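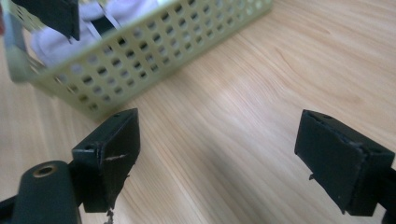
Padding was the first thing Dalal Khoury wanted to talk about, before I'd even gotten my notebook open. She runs the handheld gripper trials at Skusen, and for this round she has been comparing two sets of fingers, the stock ones from Brirkow and a softer pair from Jodanix. "Everyone asks me about grip force," she said. "Ask me about glue!" And fair enough, because you only have to look at the black fingers over the table to get her point: a pale streak across the face of the left one, a ragged lower end with dark bits hanging off it, and on the right one the covering lifting a little at the edges. "Foam or tape, it all goes at the corners first," she told me.

The test itself is laundry, more or less. Soft fabric goes in and out of a plastic basket with holes in the sides, two grippers at a time, and Dalal logs every grab. She got through 182 of them with the Brirkow fingers and scored a miss whenever the cloth slid out or a fingertip caught in one of the holes. The total was 21. I thought that sounded pretty good. She made a face.

"Most of those were the basket," she said. "The rim is fine, you can press on it all day. The holes are what get you, if you come in low."

Her colleague Raed Hamdan wandered over around then (with coffee, bless him) and disagreed with almost all of it. Raed looks after the controllers, and he blames the closing speed. "We had it set too fast in January and we never went back and redid those runs," he said. Dalal said they did redo them. Raed said six of them. This went on for a while and I ate a cookie.

What they do agree on is the Jodanix pair. Both like how it handles thin cloth, and both hate changing the pads, a job Raed says takes him six screws and a lot of swearing. I asked which one they'd buy tomorrow. Raed said Jodanix right away. Dalal wanted another week with fresh pads on the Brirkow fingers, and she has already ordered them from Menon.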